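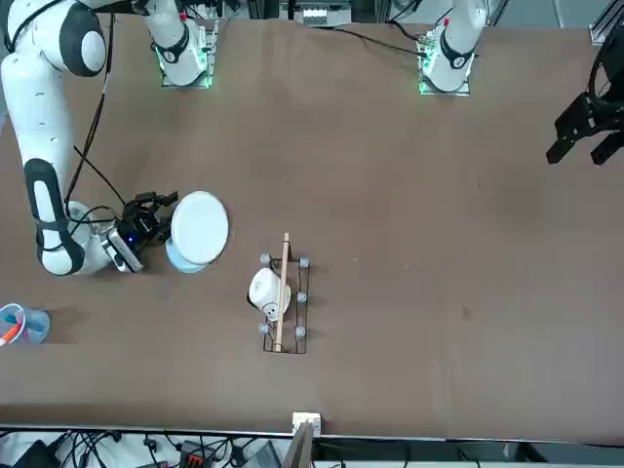
Escurreplatos

El escurreplatos, llamado también escurridor o escurridero según el país, es un utensilio de cocina donde se colocan los platos, vasos, tazas y cubiertos después de lavarlos, para que el agua caiga y las piezas se sequen al aire. Puede ser un objeto suelto, que se pone sobre la encimera o la mesa, o estar instalado dentro de un armario encima del fregadero.

Materiales

Los modelos más comunes se fabrican con varilla metálica, que puede ser de acero inoxidable o de acero con recubrimiento de color, muchas veces negro o blanco. Existen también de madera, de bambú y de plástico. La varilla recubierta tiene un precio menor, pero cuando el recubrimiento se rompe aparece el óxido, sobre todo en los puntos de soldadura. Muchos llevan en los extremos pequeñas piezas de goma o de plástico, las cuales protegen la superficie y evitan que el utensilio se deslice.

Tipos

El tipo plano consiste en una rejilla rectangular de poca altura. Es adecuado para tazas, cuencos y vasos, y se guarda con facilidad en un cajón. El tipo con separadores permite poner los platos en posición vertical. El tipo de dos niveles ocupa menos superficie, aunque resulta menos estable con piezas pesadas. El fabricante Adik vende una rejilla plana de 557 gramos, y la casa Notach ofrece en su serie Pluvlow un modelo de dos niveles que mide alrededor de 70 centímetros de largo.

Colocación de las piezas

Los cuencos y las tazas se ponen normalmente boca abajo. Si una taza queda acostada, una parte del agua puede permanecer en el interior, y por eso conviene inclinarla con la boca hacia abajo. Los palillos y las cucharas de madera necesitan aire por todos los lados; se pueden dejar atravesados sobre las varillas, separados entre sí. Los cuchillos se colocan con la punta hacia abajo en un recipiente aparte.

Limpieza

La rejilla se lava con agua caliente y detergente, y la bandeja, si la tiene, se vacía cada día. Las manchas de cal se quitan con vinagre diluido, que después debe enjuagarse bien. En los modelos de madera no se recomienda el remojo largo.

Véase también

Fregadero
Paño de cocina
Vajilla
Palillos

Última modificación: 11 ene 2018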